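手持ちグリッパ Cletov の姿勢推定が飛ぶ → 再生時にアームが治具台へ接触
カテゴリ:トラブル・安全 / データ収集

kanchi_v
投稿日:2025-09-19

構成から書きます。収集側が手持ちグリッパの Cletov、姿勢推定が Fendholm(オフライン処理)、再生側が Molata のアームです。収集した軌道をそのまま低速再生して到達性を確認する工程で、手先が治具台の縁に当たって保護停止しました。負傷者なし。フィンガ先端のパッドが片側だけ裂けました。

再生した軌道を見ると、接触の直前で手先のz座標が下方向に90mm近く飛んでいます。作業者がそんな動きをしていないことはIMUの生データで確認しました。加速度にそれらしいピークがありません。飛びは4フレーム続き、その後元の軌道に戻っています。

全エピソードを同じ条件(隣接フレーム間の並進が閾値超え、かつIMUに対応する加速度なし)で洗ったところ、2,396本中63本が該当しました。該当分はほぼ全部、作業の合間に手首を返してグリッパが上を向いている区間です。

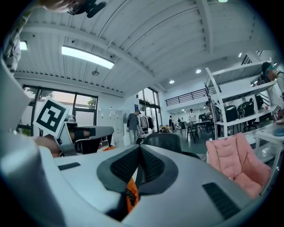 上を向いた区間は作業そのものには関係ないので、学習用には前後を切れば済みます。ただ今回は学習前の再生確認で当たっているため、切り出しの前に検出しておかないと意味がありません。

聞きたいのは次の点です。
・Fendholm側で上向き区間の推定を安定させる設定はあるか
・Molata側で、指令値の不連続を再生前に弾いている人はいるか
・閾値をどう決めているか

toge_ari
蛍光灯のフリッカではないですか。
電源周波数とシャッターの組み合わせで縞が出て、その縞を特徴点として拾うことがあります。天井を向いた区間に偏っているなら照明がまず疑わしい。露光は固定していますか。

kanchi_v
> toge_ari
露光は固定、シャッター速度は電源周波数に合わせています。該当区間の連番を何本か見ましたが縞は出ていませんでした。全部は見ていません。

s_matsuba
フリッカ説には賛成しません。縞が原因なら飛びはもっと細かく、高い頻度で出るはずです。4フレームだけ大きくずれて戻るのは誤った再ローカライズの典型だと思います。

波板の天井は同じ模様の繰り返しなので、一山ずれた位置でもマッチングが成立します。波板のピッチを測って、飛び量がその整数倍に近いか確認してください。近ければほぼ確定です。

あと、グリッパ本体の映り込みにマスクはかけていますか。上向きだと本体は動かない特徴点の塊になるので、背景の対応点が少ないときに推定が本体側へ引っ張られます。

kanchi_v
> s_matsuba
マスクはかけていますが、フィンガの可動範囲だけでした。筐体の縁と通気スリットのあたりが抜けています。ここは直します。
ピッチは脚立を借りてから測ります。

hoshu_ban
話の順序が逆だと思うので書きます。

推定が飛ぶのは起こりうる前提で、飛んだ指令をアームがそのまま実行したことの方が問題です。Molataの再生モードは速度上限で制限をかけますが、位置の不連続はチェックしません。不連続があると上限速度で直線的に追いかけます。低速再生でも、台との隙間が小さければ当たります。

再生前に最低限やること。
・隣接点間の距離の上限チェック。超えたら再生を拒否する(補間で埋めない)
・作業領域の下限をコントローラ側で設定する。PC側のソフトリミットだけに頼らない
・初回再生は治具台を外すか、手先をオフセットさせた空中で行う

停止したのは接触後ですよね。それは保護が効いた例としてではなく、接触した例として記録してください。

toge_ari
> hoshu_ban
補間で埋めない、には反対です。4フレーム程度なら前後から補間してIMUと突き合わせれば復元できます。63本を全部捨てるのは収集コストを考えると過剰でしょう。

hoshu_ban
> toge_ari
学習データとしてならそれで構いません。私が言っているのは実機で再生する軌道です。復元した軌道を実機に流すなら、復元後のものを改めて別の経路でチェックする必要があります。同じスクリプトの中で埋めて通すと、チェックの意味がなくなります。

s_matsuba
そこは用途で分けるべきですね。うちも学習用は補間あり、再生用は拒否で、出力ディレクトリごと分けています。フラグだけで分けていた頃は一度取り違えました。

kanchi_v
追加情報です。波板のピッチを測りました。

該当エピソードの飛び量をピッチで割ると、大半は整数に近い値になります。ただし合わない群が残りました。合わない方は窓側を向いた後に偏っています。

作業エリアは片側が大きな窓で、反対側に白い棚と白いテーブルがあります。上向きのまま窓側から棚側へ振ると輝度差が大きく、露光固定なので窓側では外の部分が白く飛びます。そのあと天井に戻ったところで飛ぶ、という順序のものが複数ありました。
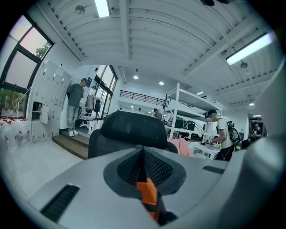 作業エリア、グリッパ側カメラの視点。左に窓とロッカー、右に白テーブル

もうひとつ、背もたれの高い椅子が近くにあると画面の中央が黒いメッシュで埋まります。メッシュからも特徴点が大量に出ますが、椅子は動かされるので静止物として扱うのは危ない。今のところ椅子が原因と言い切れる飛びは見つかっていません。

toge_ari
フリッカ説は引っ込めます。ただ白飛びが絡むなら、露光固定の値そのものは見直す余地があると思います。窓側に合わせて暗めにし、テーブル面は照明を足す方向で。

s_matsuba
> kanchi_v
合わない群は、トラッキングが一度切れて別マップとして再開し、後から誤って結合された可能性があります。Fendholmのログにマップ番号の遷移が残るので、飛びの直前に番号が変わっていないか見てください。変わっていれば天井の件とは別原因です。

人の出入りも気になります。背後で人が歩いたり、奥のテーブルで作業したりしていると動的な特徴点が混ざります。量としては小さいでしょうが、上向きで背景が乏しい区間だと無視できません。

Shin_labo
横から失礼します。同じ組み合わせで8月に似た症状が出ました。こちらの対処は、天井に大きめのマーカーを不規則な間隔で貼り、Fendholmに既知点として渡す方法です。飛びは大きく減りましたが、なくなってはいません。

リリースノートでは Eilidh Pringle さんの名前で、繰り返し模様での再ローカライズに整合チェックを追加したとあります。既定では無効です。有効にすると処理時間が延びるうえ、トラッキングの欠落区間は増えます。誤った位置を返す代わりに欠落にする動作なので、再生用途では有効にしておいた方が扱いやすいです。

kanchi_v
> Shin_labo
助かります。整合チェックの存在を見落としていました。マーカーは貸しスペースの天井なので貼れるか確認中です。

> s_matsuba
マップ番号を見ました。合わない群は全部、飛びの直前で番号が変わっていました。ご指摘の通り別原因です。

hoshu_ban
欠落区間を再生側がどう扱うかも見てください。Molataの軌道読み込みは、タイムスタンプが空いていても次の点へつなぎます。欠落を増やした分だけ、読み込み後に長い直線移動が増えることになります。時間差の上限チェックも必要です。

kanchi_v
> hoshu_ban
確認しました。つないでいました。警告も出ません。

現時点の対応をまとめておきます。
・再生前チェックを別プロセスに分離。隣接点の距離と時間差のどちらかが上限を超えたら拒否
・コントローラ側でzの下限を治具台上面より上に設定。把持試験のときだけ下げ、変更を記録に残す
・マスクを筐体全体に拡大
・整合チェックを有効にして該当の63本を再処理中
・初回再生は治具台なし

距離の上限は、正常なエピソードの隣接点間距離の最大値に余裕を足して決めました。余裕の根拠が弱いのは承知しています。

s_matsuba
最大値基準だと、検出漏れの飛びが1本でも混ざっていたら上限が甘くなります。先にIMUとの突き合わせで除外した集合から取り直した方がいいです。

toge_ari
分位点で切る方が楽では。速い動作が多少拒否されても手で見れば済みます。

s_matsuba
分位点だと作業内容が変わるたびに値が動きます。人の手の最大速度とサンプリング周期から上限を計算し、データはその検算に使うのがよいと思います。

kanchi_v
計算値を上限にして、データ側は検算に回します。再処理は終わり次第、飛びが残った本数をここに書きます。裂けたパッドは交換済み、アームの方は手先フランジの取付精度を測り直すまで再生を止めています。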